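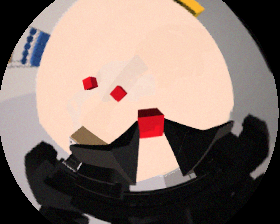 4.2. La surspécification est-elle un fait de langue ?

On admet volontiers, depuis les premiers travaux sur la production des expressions référentielles, que les locuteurs donnent plus d'informations que n'en demande l'identification du référent, et que l'adjectif de couleur est le premier bénéficiaire de cette générosité. L'argument repose sur des comptages dont on interroge rarement l'assiette. Pour qu'un adjectif soit dit superflu, il faut avoir fixé l'ensemble des objets en concurrence, et cet ensemble est presque toujours celui que l'expérimentateur a eu en tête. Dans la figure 2, les trois cubes sont rouges : « le cube rouge » n'y distingue rien, « le grand cube » suffit pour celui du bas, mais « le petit cube » laisse encore deux candidats. Un locuteur qui dit « le grand cube rouge » sera compté comme surspécifiant. On peut pourtant soutenir que « rouge » sert alors à guider la recherche visuelle, ou qu'il arrive par simple habitude de collocation, et le codage binaire utilisé dans le corpus Badbridge ne permet pas de trancher.

La question se complique avec les adjectifs de taille. « Grand » et « petit » sont relatifs à une classe de comparaison, et rien ne garantit que cette classe soit la même pour celui qui parle et pour celui qui annote. L'écart visible entre deux objets représentés peut être lu comme une différence de taille ou comme un effet de la distance ; la consigne du protocole Sidthorpe (« désignez l'objet pour quelqu'un qui voit la même chose que vous ») n'impose aucune des deux lectures. Boglárka Pálfi a relevé le problème dans sa réanalyse des données, mais elle le traite comme un bruit résiduel. Nous sommes moins optimistes. Sur les 27 participants, 8 n'emploient jamais d'adjectif de taille et recourent à des localisations (« celui de devant », « le plus bas »), qui ont été exclues du calcul. Retirer du dénominateur les énoncés qui embarrassent la typologie, puis conclure à la robustesse de celle-ci, nous paraît une démarche fragile.

Reste la place de l'adjectif. L'antéposition de « petit » et de « grand » en français a été invoquée par Boutros pour expliquer que la couleur, postposée, soit ajoutée à moindre coût, une fois le nom déjà prononcé. L'hypothèse est séduisante. Elle prédit toutefois que la surspécification chromatique devrait reculer dans les langues où la couleur précède le nom, ce que les données disponibles ne montrent pas clairement : l'écart rapporté dépend de 17 items, et deux d'entre eux en portent l'essentiel. Nous n'en tirons pas que l'ordre linéaire est sans effet, seulement que l'indice Prurik, tel qu'il est calculé aujourd'hui, n'est pas en mesure de l'isoler. La section suivante reprend ces items un par un, en conservant cette fois les réponses localisantes.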